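How to Set Up a Home Blood Pressure Log on Your Phone (and Share It With Your Doctor)

Posted Aug 2, 2025 by Kazue Onishi

When my doctor first asked me to keep a blood pressure diary, I wrote the numbers on the backs of envelopes, and then of course I recycled the envelopes. So this guide is for anybody who owns a home cuff and a phone and would like the two of them to get along! I use the Flallell app, which is free for the basic log, but most of what follows will work in any app that lets you type in a reading and save a report at the end.

Before you start

You'll need an upper-arm cuff that fits you (measure around the middle of your bare upper arm and compare it with the range printed on the cuff), a chair with a back, and a table high enough to rest your arm at heart level. A cuff that's too small tends to read high. Mine was, for an entire winter, and I worried myself silly over it.

Ask your doctor or nurse how often they want readings and for how long. Mine asked for two in the morning and two in the evening, for one week before each visit. Yours may want something different, so go with what they say.

Step 1. Create your log

Open the app and tap New Log. Give it a name you'll recognize later, like "July, before checkup." I had three logs called "Log" at one point and it took a whole cup of tea to sort them out. Choose mmHg for the units, and set the start date to the first day you plan to measure.

Step 2. Set two reminders

Go to Settings, then Reminders, and add one for the morning and one for the evening. Pick times when you're usually home and not rushing. If you take blood pressure medicine, ask whether the morning reading should come before the pill (mine does) and put that in the reminder text, so you don't have to remember it half asleep.

Step 3. Take the reading

No coffee, exercise or smoking for 30 minutes beforehand, and do use the bathroom first. Sit with your back supported, both feet flat on the floor and legs uncrossed, and rest quietly for five minutes. The cuff goes on bare skin, just above the bend of the elbow. Don't talk while it's running. Wait one minute, then take the second reading.
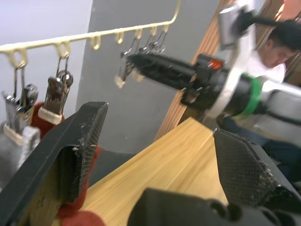 Step 4. Type it in right away

Tap the plus sign and enter the top number, the bottom number and your pulse, in that order. The app fills in the time for you, which is lovely as long as you enter the reading when you take it. Please put in every reading, including the ones you don't like the look of. My last morning one had a bottom number of 79 and I was very pleased with myself, but the evening one went in too.

There's a Notes box under the numbers. I use it for things like "slept badly" or "new pill, day two." Short is fine, though there's room for 420 characters if you're like me.

Step 5. Save and send the report

At the end of the week, open your log and tap Export, then PDF. Check that your name and date of birth are at the top, and send it through your clinic's patient portal. If your clinic prefers paper, print it and bring it along, and bring the cuff too so they can compare it with theirs.

When to stop logging and call

If you get a reading above 180 on top or 120 on the bottom, wait at least a minute and measure again. If it's still that high, call your doctor right away. If you also have chest pain, shortness of breath, weakness, numbness, back pain, or trouble seeing or speaking, call 911.

Thank you to Hugo Charpentier for testing these steps on an older phone. He tells me the Export button is under the three dots on his, so look there if you can't find it.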